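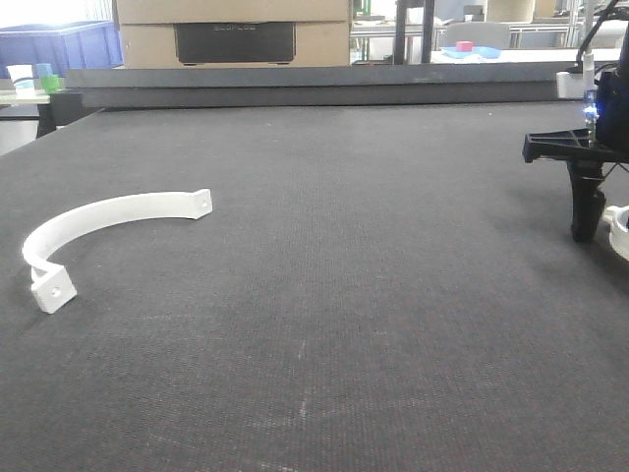 When a town government needs something, it usually has to follow purchasing rules. The money comes mostly from taxes and fees, so the town must be able to show how it was spent. The first step is to write a specification. A specification is a written list of what the item must be like. For a small part such as the white half ring with a hole in the tab at each end, the specification would give the shape, the width across the curve, the size of the holes and the material. For a snowplow, the list would be much longer.

Small purchases and large purchases

Most towns have a dollar limit. In Gustville, a department head can approve a purchase of up to $1000 without asking for bids. A box of printer paper falls under this limit. A new roof for the library does not.

If the cost is over the limit, the town must ask for bids. A bid is a written offer from a company. It states what the company will supply and the price it will charge.

How bidding works

The town clerk publishes a notice. The notice says what is needed, where to send a bid and when bids are due. In Gustville the notice must be public for at least 31 days.

Companies send their bids in sealed envelopes or through a locked computer system. Sealed means that no one may read them early. If one company could see another company's price, it could offer a price just one dollar lower.

On the due date, the clerk opens the bids and reads the prices aloud. Anyone may attend, including children. A bid that arrives after the deadline is returned unopened.

Choosing a bid

The town checks each bid against the specification. The lowest bid that meets every requirement normally wins. Suppose the town needs 400 recycling bins with lids. Fulo offers bins with lids. Onuoha offers bins at a lower price, but without lids. The Onuoha bid does not match the specification, so the town cannot accept it.

The town council then votes. If the vote passes, the mayor signs a contract, and the company can begin work.

After the vote

When goods are delivered, a town employee compares them with the contract and signs a receiving form. Then the bill is paid. Goods that are not needed right away go into storage and are added to an inventory, a list of what the town owns and where it is kept.

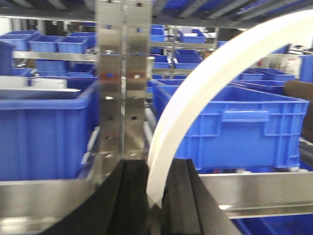 Blue plastic crates on metal shelving in a storage area.

Copies of bids and contracts are public records in Gustville once the vote is over. To see one, ask the clerk's office for a records request form.

Words to know

Bid: a written offer to supply something at a stated price.
Contract: an agreement that both sides must follow.
Inventory: a list of items owned.
Specification: a list of what an item must be like.

Written by Binta Nwachukwu. Reviewed by Nabil Jaber.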